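One bag for badminton

I started playing badminton again in July, after a long gap, and for most of that time I carried my things to the hall in whatever was closest to the door. One week it was a grocery bag. Another week it was both rackets under my arm and the birdies in my coat pockets. It worked, but I kept leaving things behind. I have driven back to the Hayes Street gym for a water bottle more than once, and the drive takes 9 minutes each way when the lights are good.

So this month I picked one bag and decided that everything for badminton lives in it or next to it. The bag is a canvas tote I already owned. I had looked at a proper racket bag from Torar, but it cost 76 dollars and had a shoe compartment I would never use. My court shoes stay in the trunk of the car.

The tote stands up by itself when it is open, and that makes it easier to load than the soft nylon ones. It has a wide bottom and the sides fold in when there isn't much in it. The handles are long enough to go over a winter coat. I did try a backpack for a couple of weeks, but the racket grips stuck out past the zipper and caught on the door of the bus.

Before I pack I put everything out flat, so I can see what is missing.

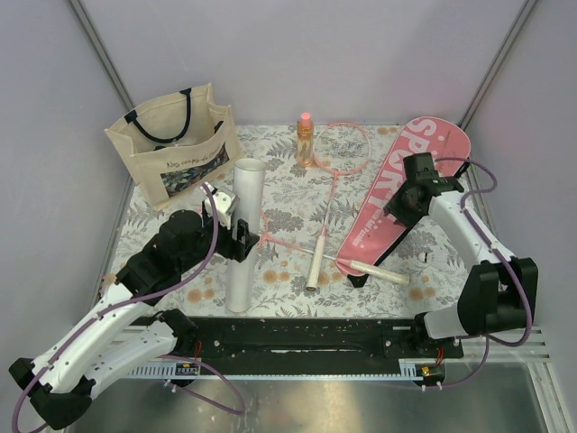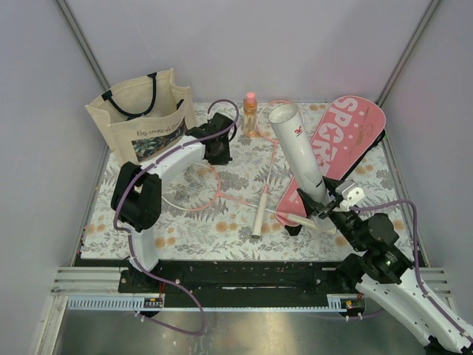 The tote, both pink rackets, the white tube and the bottle with the pink cap.

The order I have settled on is simple. The tube goes in first, standing up in a back corner. The bottle goes in the opposite corner, so the two don't knock together. The rackets go in last with the heads down and the grips sticking out of the top. I tried it the other way, heads up, and the bag tipped over every time I set it down on the bench.

A small towel goes between the rackets and the bottle. I also keep a spare roll of grip tape in there, a Pulomo one that I bought for 6 dollars and still haven't opened – the old grips are holding up fine.

Court time at Brerkilen is booked in 31-day blocks now, and the new block starts next week. I have the early slot again, so the bag gets packed the night before and left by the door with the car keys on top. The birdies still need sorting. There are a few with broken feathers that I keep saying I'll use for practice, and I should just throw them out.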